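Home Collections Notes Downloads Contact

Search the collections Go

# Retamal toy sorting set

Data card, maintained by Trinidad Durán and Fermín Bravo

## Summary

The Retamal set covers a single household activity: sorting mixed small toys from one metal tray into three coloured boxes. It consists of 300 overhead recordings with still images and a plain-text label file. Labels name the objects and the box each one is assigned to.

## Layout

The work surface is a table covered in dark green cloth. The boxes stand in a column at the left, in the order yellow, light blue, pink from top to bottom of the image. Each has a round hole in the top face, and objects go in through the hole. The tray is to the right of the boxes and is refilled between recordings.

Box positions are held constant across the set. Tray contents are not: toys are tipped in and left as they fall, so overlap is common and some items are hidden.

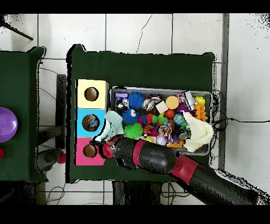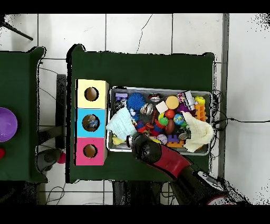
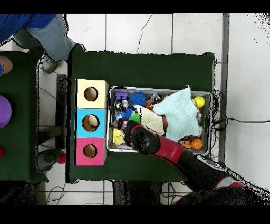
*Fig. 1. Yellow, blue and pink boxes beside the toy tray, overhead view.*

## Object groups

- `ball` – spiky rubber balls, plain balls and balls with a printed pattern (globe, basketball)
- `soft` – cloths and plush toys
- `metal` – cans and other shiny items
- `small` – cubes, discs, figurines and loose toy parts

A spiky ball is labelled `ball` whatever its size. The striped tiger is `soft`. Where an item fits two groups, the first in the list above applies.

## Cloths

Cloths are present in some recordings and absent from others. They are labelled as objects in their own right. An item lying wholly under a cloth receives no label until it is exposed; an item partly under one is labelled and given `covered = 1`.

## Labelling

First-pass labels were made by Rocío Maldonado. Hipólito Ledesma checked 50 recordings independently and the differences were settled by discussion. Most concerned the boundary between `metal` and `small`.

## Known issues

- 43 recordings have no box assignment for one or more objects.
- Colour names are not consistent. `purple`, `lilac` and `lavender` should be treated as one value.
- Objects already inside a box are labelled only if they can be identified through the hole.

## Changes

April – `covered` field added, duplicate rows removed.

Related items

Clument box and lid set
Griltano kitchen drawer set
Stindham folded cloth set
Label file format, short notes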